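第四章 赛季建档与现场记分

本章适用于 Lillora 棒球记分软件桌面版和平板版。安装、激活和账号登录见第二章，名词解释见附录甲。平板版的菜单位置与桌面版不同的地方，文中单独注明。

本章修订日期：2020年2月17日

4.1 开始之前

建档之前请准备好下列资料：

联盟或赛事的竞赛规程，特别是关于局数、提前结束比赛、延长局和指定打击的条款。
各队的注册名单，含背号、投打习惯和守备位置。
赛程表。没有完整赛程也可以先建档，之后再补。
如果要接续上一个赛季的数据，还需要旧版的备份文件。

注意：赛季建档后，“每场规定局数”和“自责分率换算局数”两项会被锁定。一旦录入了第一场比赛，只能通过 4.9 节的重算流程修改。请务必先核对规程。

4.2 新建赛季

1. 打开软件，在首页点“赛季”，再点右上角的“新建”。平板版在左侧抽屉菜单里。
2. 填写赛季名称。名称会印在所有报表的页眉上，建议写全称，不要只写年份。
3. 选择赛事类型。可选“联赛”“杯赛”“热身赛”“训练赛”。热身赛和训练赛的数据默认不计入球员生涯累计。
4. 填写起止日期。结束日期可以留空。
5. 设置每场规定局数。成人组一般为九局，少年组按规程填写。
6. 设置自责分率换算局数。默认与每场规定局数相同。部分少年组赛事规定局数为七局，但仍按九局换算，这时需要手动改成九。
7. 设置规定打席系数和规定投球局数系数。系数乘以球队已赛场次，得出上榜门槛。九局制比赛通常分别填 3.1 和 1.0。
8. 点“保存”。软件会生成一个赛季编号，编号不可修改。

说明：杯赛类型没有上榜门槛，第七步的两个输入框为灰色。若确实需要排行榜，请改用联赛类型，再在“分组”页关闭积分榜。

提示：同一名球员同一天参加两个赛季的比赛是允许的，软件不会报错。

4.3 录入球队和球员

4.3.1 手工录入

1. 进入刚建好的赛季，点“球队”，再点“添加”。
2. 填写队名、简称和代码。简称不超过四个汉字，用于记分画面；代码为三个大写字母，用于导出文件。
3. 选择主场。主场列表为空时，先到“设置”下的“球场”中添加。
4. 点“球员”，逐个填写姓名、背号、投打习惯、主要守备位置和出生日期。
5. 背号允许 0 与 00 并存，软件按文本处理。
6. 全部录入后点“检查名单”。有重复背号时，相应两行显示为橙色。

4.3.2 从表格导入

1. 在“球队”页点“导入”，下载空白模板。
2. 按模板填写。不要改动首行的列名，不要合并单元格，不要在表内加公式。
3. 保存为逗号分隔格式，编码选 UTF-8。
4. 回到“导入”，选择文件，点“预览”。
5. 在预览画面逐列核对。投打习惯一列只接受“右投右打”“右投左打”“右投两打”“左投左打”“左投右打”“左投两打”六种写法。
6. 点“确认导入”。

单个文件最多 1365 行，超过的部分不会读入，软件也不会自动分批。名单较大的赛事请按组别拆成几个文件。

注意：导入不会覆盖已有球员。姓名与出生日期都相同的记录会被跳过，并列在导入报告的末尾。需要更新已有球员的背号时，请用“批量修改”，不要重复导入。

4.3.3 球员转队

1. 打开球员页面，点“异动”。
2. 选择“转出”，填写生效日期。
3. 在新球队的名单里点“转入”，搜索该球员并确认背号。

转队前后的成绩分别列在两支球队名下，球员个人页面显示合计。生效日期当天若有比赛，以比赛开始时的登录名单为准。

不要用“删除”代替转出。删除球员之后，他在旧比赛中的打席会显示为“未知球员”，球队总成绩不变，但个人成绩无法恢复，只能从备份还原。

4.4 设置比赛规则

规则在赛季一级设置，单场比赛可以另外调整。进入“赛季”下的“规则”，按下列各项核对。

指定打击：选“使用”时，先发名单多出一个指定打击栏。指定打击上场守备后，该队剩余时间取消指定打击，投手进入打序。软件按此自动处理，记录员只需录入换人。

再上场：少年组和部分业余赛事允许先发球员退场后再次上场。打开该项后，退场球员的名字在换人列表中显示为蓝色。成人组请保持关闭。

提前结束：可设若干档，每一档由局数和分差组成。达到条件时软件弹出提示，由记录员确认是否结束比赛，不会自行结束。

延长局突破僵局：填写从第几局起实施，以及开局时垒上跑者的位置。由突破僵局规则放上垒的跑者得分时，不计投手自责分，但计失分。打者打回该跑者照常计打点。

投球数限制：可按年龄组设提醒值和上限值。到提醒值时投手姓名变黄，到上限值时变红。软件只作提示，不会阻止继续投球，是否换投由裁判和教练执行。

暂停与教练上投手丘：可记录次数，用于报表，不参与统计。

4.5 连接现场设备

不使用电子记分牌的球场可以跳过本节。

4.5.1 所需设备

运行 Lillora 的电脑或平板一台。
Gasby 记分牌控制盒一台，已通电并接好记分牌。
与控制盒处于同一局域网的路由器或交换机。
备用电源。控制盒断电后不保留当前比分。

4.5.2 连接步骤

1. 先给控制盒通电，等待其完成自检。
2. 把电脑接入同一网络。有条件时用网线，不建议使用看台区的公共无线网络。
3. 在软件中点“设置”，再点“外部显示”，类型选“Gasby 控制盒”。
4. 填写控制盒的网络地址。地址可在控制盒菜单的“网络”一项中查到。
5. 端口填 3528。该端口在控制盒上不可更改。
6. 点“测试”。记分牌应依次显示各位数字，随后清空。
7. 测试通过后打开“随记分同步”。

注意：同一时间只能有一台电脑向控制盒发送数据。若另一台已经连接，软件提示“设备占用”，请先在那一台上关闭同步。

警告：插拔控制盒与记分牌之间的信号线之前必须切断记分牌电源。雷雨天气请断开全部室外线路，不要在看台下的接线箱旁操作。

4.5.3 显示内容

记分牌可显示逐局得分、总得分、安打、失误、好球、坏球、出局。能显示哪些项目取决于记分牌本身的位数。总位数不足时，软件按以上顺序保留靠前的项目，也可以在“显示模板”里自行调整。

逐局得分超过九分时，单位数的记分牌显示字母 A。超过十分的依次显示 B、C。这一设置可以关闭，关闭后显示个位数字。

4.6 建立一场比赛

1. 在赛季首页点“赛程”，选择比赛；赛程中没有的比赛点“临时比赛”。
2. 核对主队和客队。中立场地的比赛，后攻的一方填在主队栏。
3. 选择球场，填写天气、气温和风向。可留空。
4. 填写裁判和记录员。报表上若不需要印出姓名，可在导出时取消勾选。
5. 点“登录名单”，勾选本场可出场的球员。未勾选者不会出现在换人列表中。
6. 点“先发”，按打序拖入球员，再逐一选择守备位置。
7. 点“检查”。九个守备位置各有一人、打序无空缺时，“开始比赛”变为可用。
8. 请双方教练在交换名单后再点“开始比赛”。点击后先发名单即锁定。

建议在开赛前 45 分钟完成第一步至第五步，给联网和名单核对留出时间。

提示：先发名单锁定之后、第一球投出之前，若发现录入错误，可点“菜单”中的“撤回开赛”。第一球录入后，该项消失，只能用换人或 4.8 节的更正流程处理。

4.7 逐球记录

4.7.1 画面说明

记分画面分为三栏。左栏为打序，当前打者加底色；中栏为球场图和垒包；右栏为球数按钮和事件记录。平板竖放时，右栏移到画面下方。

4.7.2 记录一个打席

1. 每投一球，点“坏球”“好球（未挥棒）”“挥空”“界外”或“打进场”中的一个。
2. 四坏球或三好球时，软件自动进入打席结果，请确认。
3. 点“打进场”后，在球场图上点出球的落点或被处理的位置。
4. 选择打球类型：滚地、平飞、高飞、内野高飞、触击。
5. 依次点处理球的守备员。例如游击手接球传一垒，点游击手、一垒手，画面显示 6-3。
6. 选择打者结果：安打、出局、失误上垒、野手选择、牺牲触击、高飞牺牲打。
7. 软件列出垒上跑者的推定位置。若与实际不符，拖动跑者到正确的垒包，再选择进垒原因。
8. 点“完成”。

两好球后的界外触击按三振处理。在第一步选“界外”后勾选“触击”，软件会自动判定出局。

不死三振：选三振后，若打者跑向一垒，点“未接捕”，再选择打者的去向和原因，可选项为暴投、捕逸、失误、野手选择和出局。无论打者是否上垒，投手都计一次三振。

故意四坏：裁判示意直接保送时点“申告保送”，不增加投球数。实际投出四个坏球的故意四坏，请逐球录入后在结果里勾选“故意”。

4.7.3 跑垒事件

打席之间或打席进行中的跑垒事件，从中栏垒包上长按跑者开始。

盗垒：选“盗垒成功”或“盗垒失败”。双盗垒时两名跑者要在同一事件内录入，先点“多人”，再分别点选。双盗垒中若有一人被触杀，另一人不计盗垒。
守备方不理会进垒：选“无关守备进垒”，不计盗垒。
暴投与捕逸：两者由记录员判断，软件不作推定。
牵制：牵制出局请选“牵制”，并点出参与的守备员。牵制次数可以在“设置”中打开统计。
投手犯规：垒上跑者各进一个垒，软件自动移动。
夹杀：依次点每一名触球的守备员，最后一名计刺杀，其他人计助杀。同一人多次触球只计一次助杀。

4.7.4 换人

1. 点球队名称旁的“换人”。
2. 选择类型：代打、代跑、更换投手、守备更换、守备对调。
3. 选择退场与上场的球员。守备对调时不选退场者。
4. 核对更换后的守备位置图，点“确认”。

换人要在下一球录入之前完成。更换投手时垒上的跑者归前任投手负责，画面上跑者名字右侧的小字为责任投手的背号。打席进行中换投的，软件按换投时的球数判定四坏球的责任；需要改动时长按打席结果，选“责任投手”。

多人同时更换时请用“批量换人”，否则中间状态可能出现一个位置两名守备员，软件不允许保存。

4.7.5 半局结束

第三个出局录入后，软件弹出该半局小结，包括得分、安打、失误和残垒。核对无误后点“下一半局”。若第三个出局与跑者得分发生在同一事件，软件会询问得分是否有效。第三个出局为封杀或打者跑者到达一垒前出局的，得分无效；属于时间差的，以主审宣告为准。

4.8 更正

4.8.1 撤销最近一步

点右栏底部的“撤销”。可以连续撤销，直至本半局开始。撤销后若录入了新的事件，原来的内容不能再恢复。

4.8.2 修改较早的打席

1. 点“记录”，找到需要修改的打席。
2. 点“编辑”。软件显示该打席前后的垒包状态。
3. 修改结果、守备员或跑者位置。
4. 点“校验”。若修改后的状态与下一打席的起始状态一致，可直接保存。
5. 若不一致，软件列出受影响的打席，需逐个确认。

只改安打与失误的判定不会影响垒包状态，通常可直接保存，但可能改变投手自责分。自责分的结果请在“投手”页重新核对。

4.8.3 自责分

软件按记录的失误、捕逸和妨碍重建该局，给出自责分的建议值，并用灰色显示推算过程。建议值供参考，最终由记录员填写。重建时跑者在无失误情况下能到哪个垒有疑问的，应作有利于投手的判断，软件的默认值也按此设定。

团队自责分与各投手自责分之和可能不相等。局中换投时，后援投手不能因前任投手任内的失误得到减免，这种情况属于正常，报表会加注。

4.9 赛后处理

4.9.1 结束比赛

1. 最后一个出局或再见得分录入后，点“结束比赛”。
2. 选择结束原因：正常、提前结束、因雨裁定、保留比赛、弃权。
3. 核对胜投、败投、救援和中继。软件给出推定，胜投在先发投手未投满规定局数时需要记录员指定。
4. 点“平衡检查”。
5. 检查通过后点“定稿”。

平衡检查核对的是：每队打席数等于得分、残垒与对方取得的出局数之和；打者一侧的安打、四坏、三振与对方投手一侧一致。未通过时，软件标出差额所在的半局。最常见的情况是漏录跑者出局，或同一跑者被录入两次得分。

保留比赛不能定稿。续赛时从赛程页重新打开，先发和已退场的状态会保留。

弃权比赛若在达到规定的有效局数之后发生，个人成绩保留，不判定胜投和败投的情形见附录丙。未达到有效局数的，只记胜负。

4.9.2 导出

1. 打开已定稿的比赛，点“导出”。
2. 选择格式：打印用记录表、逗号分隔表格或 Meva 交换文件。
3. 打印用记录表默认横向，每队一页。延长局较多时会自动增加一页。
4. 导出 Meva 交换文件时，需要填写收件方代码。代码由赛事主办方提供。
5. 点“保存”，选择文件夹。

交换文件中含有球员出生日期。对外公开发布的文件，请在导出前取消勾选“个人资料”。

4.9.3 重算赛季

修改规定局数、换算局数或系数之后，需要重算。

1. 先按 4.10 节做一次备份。
2. 让其他设备全部退出该赛季。
3. 点“赛季”下的“维护”，选“重算”。
4. 等待完成，不要关闭软件，不要让电脑进入休眠。

一个赛季的数据在普通办公电脑上重算大约需要 2 分钟。重算中断时，下次打开会提示从头再来，原数据不受影响。

4.10 备份与还原

4.10.1 备份

1. 点“设置”下的“备份”。
2. 选择范围：单个赛季或全部数据。
3. 选择保存位置。建议存到本机以外的磁盘。
4. 点“开始”。完成后显示文件大小和校验码。

每场比赛定稿后，软件会在本机自动保存一份，保留最近的若干份，旧的自动删除。自动备份与正式数据在同一磁盘上，不能代替手工备份。

4.10.2 还原

1. 点“设置”下的“还原”，选择备份文件。
2. 软件显示备份中的赛季列表和最后一场比赛的日期。
3. 勾选要还原的赛季。
4. 选择“另存为新赛季”或“替换”。

警告：选“替换”后，现有赛季的内容全部丢失，无法撤销。不确定时请选“另存为新赛季”，核对后再删除多余的一个。

4.11 多人协作

大型赛事可以由一人记逐球、一人记守备和跑垒。两台设备登录同一场比赛，先进入的为主机，后进入的为副机。

副机录入的内容在主机上显示为待确认，主机点“接受”后才写入正式记录。副机断线不影响主机。主机断线时，副机在画面顶端出现“接管”按钮，按下后角色互换；原主机重新连上后成为副机，其断线期间录入的内容以附件形式保留，需要人工比对。

权限分为“查看”“记录”“定稿”三级。定稿权限建议只给一名主记录员。

4.12 设置实例：Younis 杯

以下为 Younis 杯少年组的设置，供录入时对照。该赛事在四月举行，赛事类型为杯赛。

每场规定局数：七。
自责分率换算局数：七。
指定打击：使用。
再上场：打开，仅限先发球员，一次。
提前结束：四局后领先十五分，五局后领先十分。
延长局：从第八局起，一、二垒有人，无人出局，打序接续上一局。
投球数限制：按组委会当年公布的数值填写，提醒值比上限少十球。
记分牌：决赛场地使用，其余场地关闭外部显示。

突破僵局时，二垒跑者为该局首名打者的前两棒，一垒跑者为前一棒。软件按打序自动放置，记录员核对姓名即可。若教练要求代跑，先让软件放好跑者，再录入代跑。

4.13 常见问题

“开始比赛”一直是灰色。
打序有空缺，或某个守备位置没有人。使用指定打击时，还要检查投手是否误放进了打序。点“检查”可看到具体提示。

记分牌比软件慢一拍。
多为无线网络不稳。改用网线，或在“外部显示”中关闭“显示动画”。

球员打击率没有上榜。
先看打席数是否达到门槛。门槛按球队已定稿的场次计算，未定稿的比赛不算。

投手的投球局数显示为 5.1。
小数点后的数字表示出局数，5.1 即五局又一人出局。导出表格时可选“按出局数”，以便用其他软件计算。

两场比赛的记录合到了一起。
同日双重赛若只建了一场，第二场会接在第一场之后。请先结束第一场，再从赛程中点“加赛”，建立第二场，用“移动打席”把后面的内容移过去。

安打数与对方的被安打数对不上。
通常是更换投手录入晚了，或编辑打席时只改了一侧。对该场运行平衡检查，按标出的半局处理。

平板在户外看不清。
在“显示”中选“高对比”，字号选“大”。球数按钮会随字号放大，落点图相应缩小。
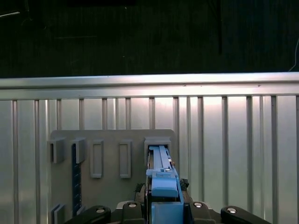 分类：用户手册 > 桌面版与平板版 > 记分

上一章：第三章 界面与快捷键
下一章：第五章 报表、排行榜与赛季汇总

第五章介绍如何从已定稿的比赛生成个人和团队报表。开始之前，请确认本赛季的比赛均已通过平衡检查，未定稿的比赛不会出现在报表中。使用旧版备份还原的赛季，需要先运行一次 4.9.3 节的重算，再打开报表页。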